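2023-11-25

Spent most of the day on the left hand gripper at the Udero bench. The finger pads were due at 4,000 grips and the counter was well past that when I checked it after breakfast. Took both fingers off, peeled the old foam, scraped the glue with a plastic blade and stuck new pads on. The Thorlacius tape holds better than the Leline stuff we used in March, but it needs pressing for a good while before you trust it.

One of the screws on the mounting plate was stripped. Drilled it out and lost half an hour there. Then wiped the square markers with a dry cloth and ran the width check – closed, open, closed. It read 2 mm wide when shut, so I redid the zero and ran it again. Fine the second time.

Put the black cloth back up with the clips and set the table for the toast task: toaster at the back right, blue towel at the back, brown coaster by the bottle, drink bottle on the left.
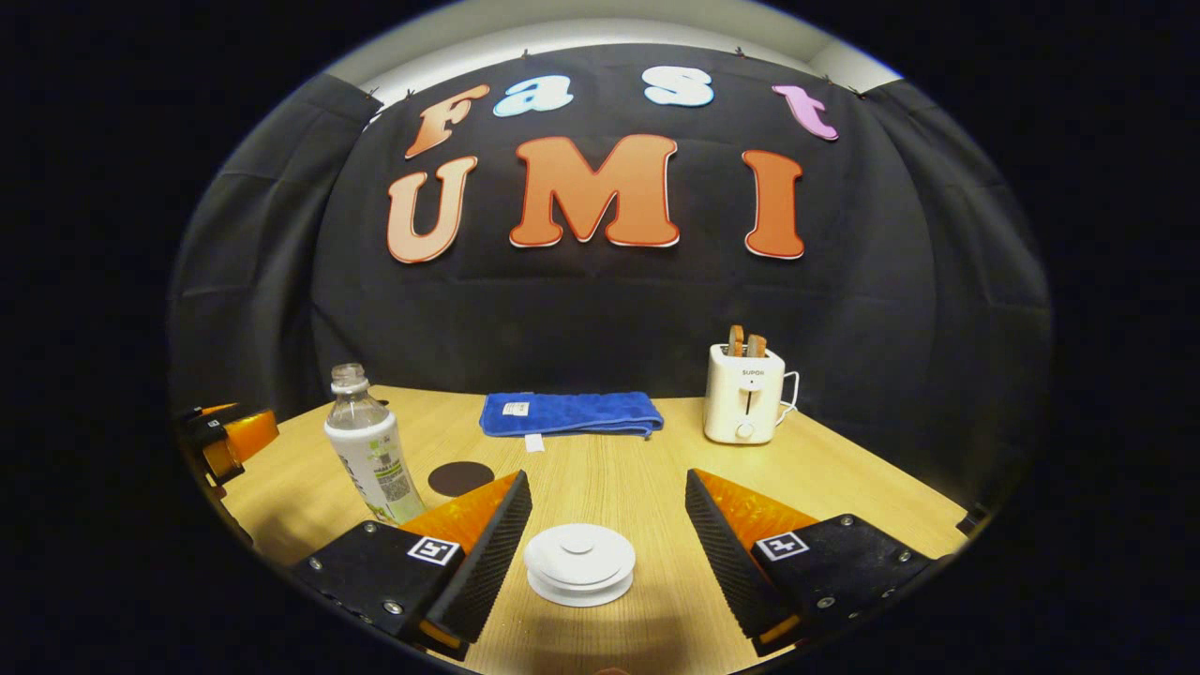 Laltine wrote back in the afternoon that the zero should be set with the new pads pressed flat, and that fresh foam always reads wide for the first day or so. They would check it again tomorrow before recording anything, and they want the lens wiped every time the fingers come off.

I had not done the lens. Did it then, and checked the screws on the other gripper too. Two were loose.

Still to do: order pads (3 sets left), find a better home for the small screws, write the new zero on the card by the door.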